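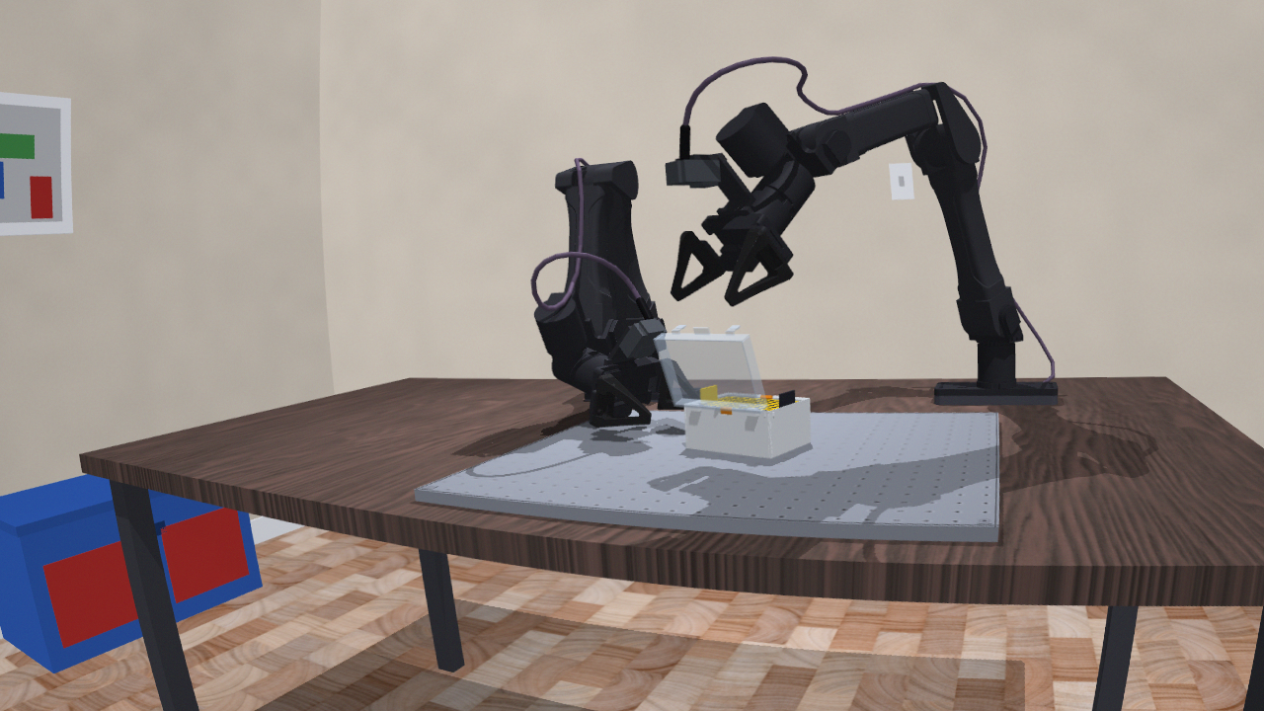

Our group visited the Tellham lab in November, after the 2 p.m. safety talk. Rajeshwari Mudaliar showed us the two-arm cell and then went over its fault log, mostly entries about pipette tip boxes.

The worst was a stall in which one arm kept pushing on a lid after the other had stopped. The hinge cracked and 20 tips went on the floor. The stop button worked, but the log entry was filed a day late.
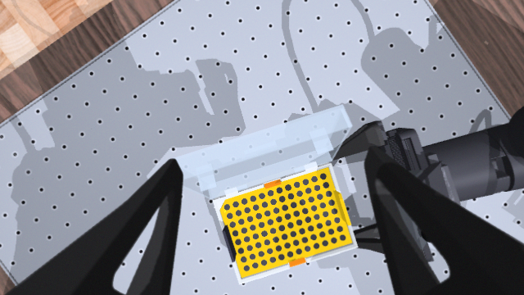 Tip box with the lid open, seen between the gripper fingers.

Lavanya Poojary traced the fault to a timeout set at 1000 ms on one controller only. Both arms now share one stop signal. She wants 3 clean weeks before the cell runs unattended.

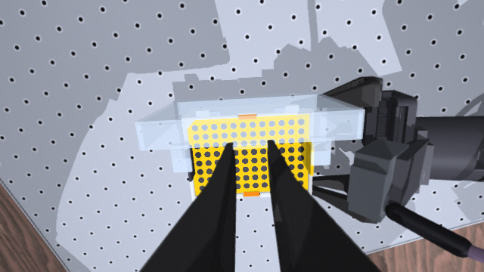 Both grippers close to the box, lid tilted over the rack.

We left at four with a copy of the log.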